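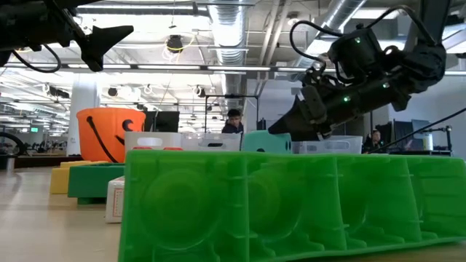
Are we going to end up as babysitters for this thing, came the question from the sorting side before the crates were even unpacked, and are the babysitters going to be paid like sorters or like technicians? Fair questions, both of them, and I'd like to answer them as well as I can after a winter of working next to the Sivel two-arm table. I'm going to be pretty cheerful in this review, so let me say up front that I sort toys for a living, I don't sell robots, and I had to ask what a gripper was.

Some background. Skandholm takes in used toys from schools and day cares, sorts them, and sends them out again in mixed kits. Big interlocking bricks, card packs, blocks, boxes, the odd Halloween bucket that somebody used as a container and forgot to take back. Everything arrives jumbled. Sorting is most of the work and always has been, and in a busy month like March we see 4,000 crates come through. You stand at a table, you tip a crate, you put bricks with bricks and cards with cards, and then you tip another one. I like it more than most people would. My wrists like it less.

The Sivel went into the project room in the office building instead of out on the floor, and I think that was smart. There's decent light and there are screens right behind the table, plus enough room that people can stand and watch without being in anybody's way. Two of us at a time rotate in from sorting. I was in the first pair and have been back as often as they'll let me.

What you get

The table itself comes with the two arms already mounted, one on each side, both black, both with a parallel gripper on the end. The version we have came with Cuautle fingers, which are a long tapered style. There's a pilot license for Sistulon, the software that decides what the arms should reach for and where it should go. You supply the bins. We used whatever was on the shelf, so it's a mix of white ones and see-through ones, and the arms have never seemed to mind much either way (more on the see-through ones in a minute).

Setup took us longer than the booklet suggests. The mounting was quick. The cables were not! There is a lot of cable on these arms, and getting it looped so that it doesn't drag on the work took most of an afternoon and a second try the next morning. If Sivel ever sells a version with the wiring tucked inside, I'd vote for it.

What it's like to work with

Wonderful, mostly. I expected something fast and jerky and a little scary, and what I got was slow and careful. It goes out over the pile, it picks its brick, it lines up, it comes down. Sometimes it thinks better of it and goes back up again, and I find myself rooting for it. You can hear the difference between a good grab and a bad one after a few days, the same way you can with a copier.

Bricks are what it's best at. The chunky kind have flat sides and they're stiff, and the fingers close on them well even when they've landed on end or half on top of each other. Color doesn't throw it off. Card packs are fine if they're lying loose and awkward if they're flat against another pack. Small cardboard boxes are good. Anything thin and lying down is a struggle, and I've seen it chase one skinny piece toward the back of the table while a perfectly nice pile sat there waiting.

Big molded trays are a whole other subject. We have lime green ones with rounded hollows in them, long and see-through, and there's no obvious place to take hold. I would not buy this table to move trays. We stand them on edge on the tabletop as a kind of hurdle now, to find out whether the arms can work over and behind something that's in the way. They can, if the piece you want isn't tucked right up against it.
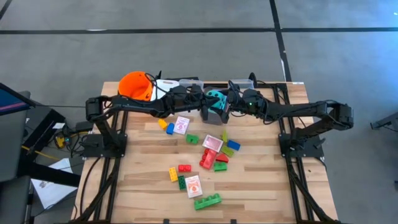
Mixed load on the Sivel table: toy bricks, card packs, clear containers along the back.

Now to the see-through bins. Clear plastic catches the ceiling lights, and Sistulon was confused by the rims in our first weeks. It would stop above a bin and wait for one of us to confirm. An update in February 2018 made that a lot better, though it still hesitates more over clear plastic than over white. Move the bins out from directly under a light fixture and you'll have fewer stops. I wish that had been in the booklet.

The numbers

People always want one, so: our best shift so far was 962 pieces put in the right bin with the two of us in the room. A good sorter on the floor beats that without trying very hard. If you're looking at this table to replace a person at full speed, keep your money for now. Where it shines is at the end of the day and in the long dull middle of the afternoon, when the human line slows down and the table keeps going at exactly the same pace it had after breakfast.

It needs a hand every so often. Something slides under something else, or a pack gets pushed to the edge, and a screen asks for help. Typically you step in, nudge the piece, tap the screen, step back. I timed myself on a bad day and the longest stretch without a call was 10 minutes, which felt short. On good days I've forgotten it was there and gone through my whole inbox.

What changes for the people

This is the part I wanted to write, and it's the part the brochures skip.

First, the body. I go home with hands that work. The sorting itself isn't heavy, but it's the same pinch over and over, and having a couple of shifts a week in the project room has made a difference I could feel by the second week. I'd recommend the table on that basis to anybody who runs a line like ours, even if the speed never improves.

Second, the company. Sorting is a talking job. You stand across from each other and you talk about dinner and kids and the weird thing at the bottom of the crate. The project room is quieter. You're looking at the table or at a monitor, and the people around you are often busy with equipment of their own. I missed the chatter more than I thought I would. What helped was rotating in pairs who already get along, and taking breaks back on the floor with everybody else. If you bring one of these in, please don't put one person alone in a room with it.

Third, what you know turns out to matter. The engineers could tell us everything about the arms and nothing about toys. It was the sorters who knew that card packs come in clumps and that a bucket will always have something stuck in the bottom. We knew that you never tip a whole crate in one spot, too - you drag it as you tip, so it lands in a band across the table. We taught the room that on day one and the grabs got better right away. I have rarely felt so expert in my life.

And then pay, going back to that question at the top. Skandholm settled it by adding a step to our pay scale for anyone who is signed off on the table. The step is small. It's real, though, and it was in writing before the pilot moved past the test stage, and I think that did more for the mood than any demonstration could have. No sorting jobs have been cut so far. I can't tell you what happens in two years, and I'd be suspicious of anyone who said they could. My own guess is fewer people sorting and more people doing repairs and kit packing, and I'd want that talked about out loud and early.

Things I'd fix

The help prompt on the screen is too small to read from across the table. It needs a sound, too, one that isn't the sound it makes now.

The indicator lights on the arms are green and easy to see, and I love them, but the booklet spends one paragraph on what they mean. We taped our own cheat sheet to a monitor.

Finger pads on the Cuautle grippers wear down with cardboard. Buy spares when you buy the table.

Cable management, as above. I'm going to keep saying it.

Should you get one?

If you sort small, stiff, mixed things and have people who are willing to learn alongside it, yes, I'd push for a trial. Ask for your own junk on the table during the demo, not the vendor's nice clean blocks. Bring the awkward pieces. Bring the people who handle them every day and let them stand close enough to say what's going wrong. If your work is mostly flat paper or soft toys, wait a version or two. We tried plush for one morning and the less said the better (the arms did a lovely job of picking up one ear).

I'm back in the project room next week and I've already set aside a crate of the worst mixed stuff I could find.

Comments

Anonymous: Really useful, thank you. We do returns for a game store and the clear bin problem is the same with our setup. We put a strip of masking tape along the rims and it helped a lot.

Anonymous: Good for you on the pay step. We had a pilot like this and got a pizza lunch.

Anonymous: How loud is it? We're in an open office and I'm trying to picture this next to the phones.

Reply from the author: Quieter than the floor by a mile. The motors are a soft whir, and the loudest thing is bricks landing in an empty bin. I wouldn't put it right beside the phones, but across the room would be okay.

Anonymous: Does anybody know if Sistulon can be set to do just one kind of piece per pass? We'd want all the bricks first and the cards after.

Reply from the author: Yes, there's a setting for it under the bin list. We do bricks first too, it clears the table so the packs are easier to get at.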